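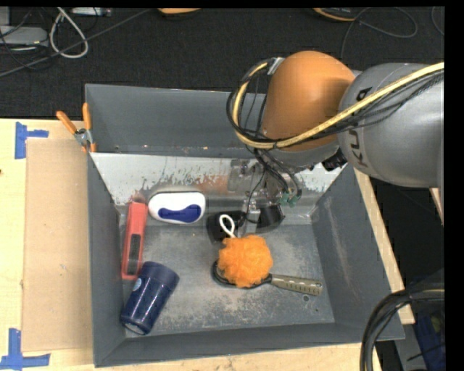 How long does it take to make a loaf of sourdough rye at home? Three days if you count waking up the starter, and most of that time you're doing nothing at all.

I started baking rye in the dead of winter two years ago, and I'm still a little giddy every time I pull a loaf out of the oven. I came to it from white bread, which I'd gotten pretty decent at, and I figured rye would be the same thing with darker flour. Well! Rye dough doesn't stretch and it doesn't want to be kneaded. It's closer to wet cement, and the first time I made it I added handful after handful of flour trying to get it to behave. That loaf could have held a door open.

So please, leave it sticky. Wet your hands, wet the spatula, scrape it into the pan and smooth the top with more water.

My starter is called Erik (he came as a spoonful of gray paste in a jam jar with that name already on the lid, so I kept it). Erik lives at the back of the fridge and gets fed on Thursday nights whether I'm baking or not. When I am baking, he gets two extra feedings on the counter, and by the second one he smells like green apples and has climbed right up the jar. I love that smell so much.

The loaf I make most weeks weighs 992 grams going into the pan, which fills my long skinny tin to just under the rim. I wrote that number on a piece of tape and stuck it inside the cupboard door. Any more and it spills over and burns on the oven floor, and then the smoke alarm joins in.

After the dough goes in the pan I wait for little pinholes to open up on the surface. Some days that takes two hours, and in my chilly kitchen it can take four. I used to go by the clock and got a lot of split sides for my trouble. Now I just watch for the holes – they look like someone went over the top with a toothpick.

Then a hot oven for the first fifteen minutes, turned down low for the rest. I take it out when the middle reads 96 degrees Celsius (my thermometer only speaks Celsius, sorry, that's 205 Fahrenheit).

And now the hard part. Don't cut it! Wrap it in a dish towel and leave it until the next day, or even the day after. Cut too soon, the inside gums up the knife and you'll think you ruined it. By the second day it slices thin and clean and tastes twice as good, with salty butter and maybe some radish.

Next I want to try a version with caraway and a scoop of old bread soaked in hot water and mashed into the dough. I have half a stale loaf in the freezer waiting for it, so that'll be the March bake.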